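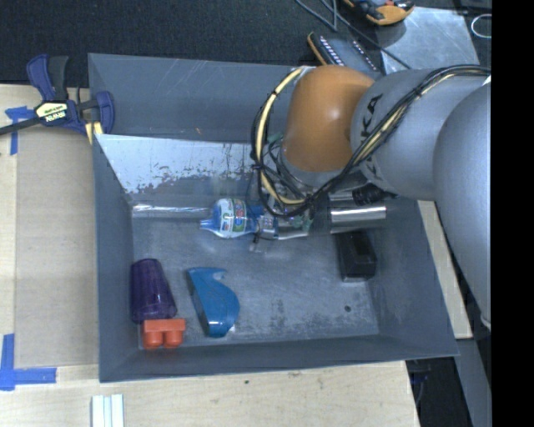 Bottle and cup in a gray metal bin.

FOR IMMEDIATE RELEASE

Flondia opens bottle and cup drop-off at Gerkent -- 22nd May

Flondia is opening a drop-off for used plastic bottles and cups at its Gerkent site. Open now. Free to use, no sign-up, no card, no app.

The idea is simple. Bring the bottles and cups that pile up at home or in the car. Tip them in the metal bins by the side entrance. Go home. Flondia sorts the load by type and color, clear and tinted kept apart, cups kept apart from bottles.

What we take: drink bottles, water bottles, hard plastic cups, tumblers. Labels can stay on. Printed labels fine, paper or plastic. Colored cups fine too, incuding dark ones, which a lot of curbside programs turn away.

What we don't take: glass, foam cups, anything with food still in it, motor oil bottles, bags. Please no bags, not even to carry the stuff in -- empty them out and take the bag back with you.

Rinse first. A quick swirl with water will do. Caps off and in the small tub next to the bins, they go to a different buyer.

The Gerkent site has 32 bins for the opening. Deep ones, open at the top, sloping sides so things slide down to the middle. They are not new and have the scuffs to show for it. Flondia bought them used from a parts warehouse and had them cleaned and checked for sharp edges.

Local project Tallelness is handling the household side. It has printed 400 door hangers with the list of what goes in and what stays out, and these go out to streets near the site first, then further out if there are any left. Schools and offices can ask for a bigger pickup through Tallelness as well. Minimum for a pickup is 300 items, mixed is OK.

Sorted plastic goes on to Tufa, to be washed and chipped. Cups and bottles are sent seperately. First load leaves when the outdoor store is full, no fixed date for that yet.

The drop-off runs on a trial basis until December. Flondia will then look at how much came in and what state it was in, and decide on a second site. Locations for that have not been picked.

Parking is at the front of the building, side entrance is signed from there. Large loads please use the rear gate and ring the bell.

Contact: Flondia press desk, Gerkent site. Door hanger artwork available on request.

ENDS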